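Cell Set-Up & Care > Arms and Wrists > Section 6
Print this page | E-mail this page
April 20, 2021
By Golnar Talebi

6. Dressing the wrist and checking the cables

Do this section after the arm is bolted down and before anyone gets ideas about running a program. It covers the cables that leave the wrist, the strap that holds them, and the table the arm works over. If you came straight here from Section 2, go back. Section 5 is short and you will want the brake release.

You will need: the Tireck strap kit, a 4 mm hex key, a flashlight, a soft pencil, and a second person who can reach the stop button without getting out of a chair.

6.1 Park the arm

1. Clear everything off the table that you would be sorry to see swept onto the floor.
2. Jog the arm to the park pose at the slowest speed. The pendant will offer you a faster one. Decline.
3. Press the stop button and hang the tag on it.
4. Wait for the brakes to click. On the Sturik controller there is a delay long enough to make you doubt the whole arrangement.

CAUTION: The wrist sags slightly when the brakes take over. Keep fingers out from under the end piece.

6.2 Route the cables

1. Start at the tool and work back toward the base. Po-yen Lui starts at the base, and Po-yen Lui has redone his cables twice.
2. Leave a loop at the wrist big enough to pass a fist through. A cable pulled straight looks very professional until the last joint turns.
3. Fit the strap around the wrist, snug enough to stay put when you tug it. If the cover flexes, back off a notch.
4. Let the long cable run clear of the table with nothing resting on it, and nothing it can catch on.
5. Release the brake on the last joint and turn it by hand through its full travel, both ways, watching the loop. If it snags, move the strap and begin again at step 1.
6. Mark the strap position in pencil. Pen is permanent, and your first guess won't be.

NOTE: Cable ties may be used to get through an afternoon. They may not be used to get through July.

6.3 Set out the test objects

The first slow passes want a few things of different stiffness: something plush, something limp and something hard. Ours came out of Ngan-ling Yuen's desk drawer and have outlasted two grippers.

1. Place the objects toward the far part of the table, well apart from each other.
2. Don't straighten the cloth. The Romasum routine expects a heap, and a neatly folded square tells you very little.
3. Keep spare parts in a container and off the tabletop. The arm can't tell a test object from your last good connector.
4. Remove the tag, release the stop, and run one pass at the slowest speed with a hand on the button.

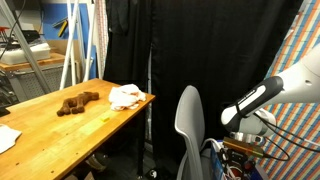 Fig. 6-1. Strap and cable loops at the wrist; plush toy, cloth and yellow block on the table.

6.4 Looking after it

Check the strap every 9 days of use, or after any stop that made somebody say a word. Shine the flashlight along each cable and look for flat spots, shiny patches and whitening at the bends. Wipe the covers with a damp cloth. Solvent takes the lettering off, and then you get to guess.

Replace a cable if the jacket is split. Tape is a way of hiding the split from yourself.

If the wrist faults on start-up, reseat the tool connector first. Around 6 in ten calls to I-hsuan Yeh end there, and she would like them to end there without her. If the fault returns, write down the code before clearing it. "It was a long one" has been tried.

Spare straps are in the Chang cabinet, second shelf. Sign for them with Ljubica Stojanovska. For tool calibration, go on to Section 7.

Print this page | E-mail this page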